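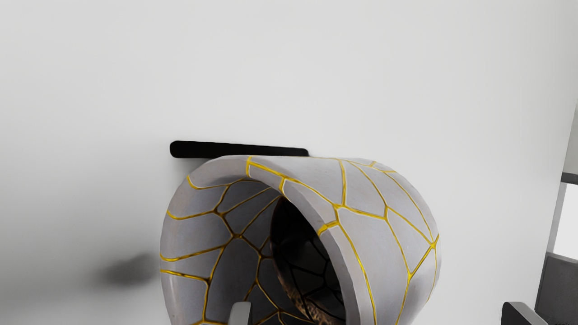
K. Biswas
Coordinator, School Activities Program, Burton Recreation District

Date: 12 February 2026
To: School Activities mailing list
Subject: Re: Jump rope unit – rope lengths, group rotation and the long rope station

Dear colleagues,

Thank you to the Etov school for the message below, which raises several points other sites have also asked about. I am replying to the full list so that everyone works from the same guidance when the unit begins. The written unit plan will be corrected where needed and posted in Pindix under the spring folder. Until then, please treat this message as the current version.

> We have read through the jump rope unit and plan to run it with all
> of our middle grades. Before we confirm the gym schedule, we would
> like an answer to the following.
>
> The equipment page says that ropes are to be matched to each student,
> but the first lesson has students picking up any rope from the pile
> and starting at once. Which should we follow? In our trial lesson in
> January, the taller students spent most of the period with ropes that
> were too short, and several decided they could not jump rope at all.
>
> Second, the rotation in lesson three moves groups on a whistle. Our
> gym is shared with another class behind the divider and we would
> prefer not to use one. Is there an approved alternative?
>
> Last, the long rope station asks students to enter a turning rope by
> the end of lesson four. Many of ours will not be ready. Are they to
> be marked as not meeting the goal?
>
> Etov Middle School, Physical Education

Rope lengths

The equipment page is correct and the first lesson will be changed to agree with it. Each student stands on the middle of the rope with one foot and pulls the handles straight up along the sides of the body. The handles should reach the armpits. A student who is new to jumping may use a rope that comes a little higher, up to the shoulder. If the only rope available is too long, tie a single loose knot just below each handle. Do not have students wrap the cord around their hands, as this changes the way the wrist turns and is uncomfortable after a few minutes.

The sizing should take place before any jumping and can serve as the opening activity. We suggest laying the ropes out by length along the wall, in lanes, so that students can return them to the same lane at the end. The district set contains 100 ropes, and sites that share it are asked to send it on sorted.

Starting without the rope

A number of sites reported that students tire early in the first lesson. The plan now opens with jumping in place, feet together, with low jumps and soft knees. Students then hold both handles in one hand and swing the rope at their side, making one small jump each time the cord touches the floor. Only when the two happen together should they open the rope and try a full turn over the head. Students who prefer to step over the rope one foot at a time may do so. That is a proper skill in its own right and appears again in lesson five.

Rotation signals

Sites may use any signal that all groups can see or hear. Music that stops at the end of each station works well, as does a raised arm that students copy as they notice it. At the signal, ropes go on the floor, folded in half, and groups walk to the next station. Please practice the change once at the beginning of the period with no jumping at all.

The long rope station

No student is to be marked down for not entering a turning rope. The goal for lesson four has been rewritten. A student meets it by doing any of the following: turning the rope in time with a partner, jumping from a standing start in the middle while the turners begin, or running through the turning rope without a jump. Entering and jumping is listed as an extension.

Turners have the harder task and the plan did not say so clearly enough. They should stand far enough apart that the rope just brushes the floor, use the whole arm, and watch the jumper's feet. Change turners often – tired arms make an uneven rope, and the jumper usually takes the blame for it.

Supervision and space

Groups at the long rope station should not be larger than 14. For individual ropes, every student needs room to stretch out both arms with the rope held in one hand and touch no one. In smaller gyms, half the class may jump while the other half counts for a partner.

Joint session

With more than 600 students now enrolled in the unit, the closing session will be held by school instead of at a single location. Requests for dates go through the Pindix calendar, and the form closes at the end of this month. Sites that have already requested a date do not need to do so again.

Further questions may be sent to this list. Please keep the subject line as it is so that replies stay together.

K. Biswas
School Activities Program
Burton Recreation District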